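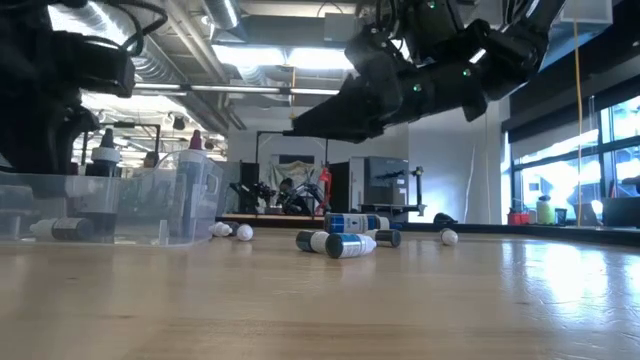
Anathi Shabalala

**Skarnwood Robotics Club — project meeting, 5/3/22**

Present: Elmarie Potgieter (chair), Sizwe Mokgethi, Tshepo Mokoena, Anathi Shabalala (minutes)
Apologies: Busisiwe Naidoo

**1. Previous minutes**

Accepted with one correction. The gripper speed limit in item 4 should read 40 per cent.

**2. Bottle sorting task**

Sizwe reported on the two-arm cell. The current task is to pick small bottles off the tabletop and place them in the clear plastic bin. 200 trials are planned and 47 are logged, of which 34 ended with the bottle in the bin.

Most failed picks were on bottles lying against each other in a pile. Bottles lying on their own gave little trouble. Tshepo noted that the long gripper tips push a neighbouring bottle before they close, and proposed a steeper approach angle. Agreed to try it on the right arm first.

Elmarie asked whether bottles that land on their side in the bin count as a success. Existing rule stands: any orientation is accepted. Upright placement will be scored in a separate column.

**3. Lighting**

Glare from the windows on the glossy side of the table is affecting label detection. Options discussed were a matte grey mat or lowering the shade. Mat preferred — the shade changes the colour balance for the other bench.

**4. Irnville competition**

Entry form is due in June. The rules allow two arms but one operator. Sizwe to be operator, Busisiwe as alternate if she agrees. The Prirkard controller build must be frozen before the entry goes in.

**5. Actions**

- Tshepo: new approach angle, right arm, next block of trials
- Sizwe: add upright column to the log
- Anathi: get a price on the mat
- Elmarie: ask Busisiwe about the alternate role

**6. Other business**

Bottle caps are to be tightened before each block. Next meeting same room, date to be set by email.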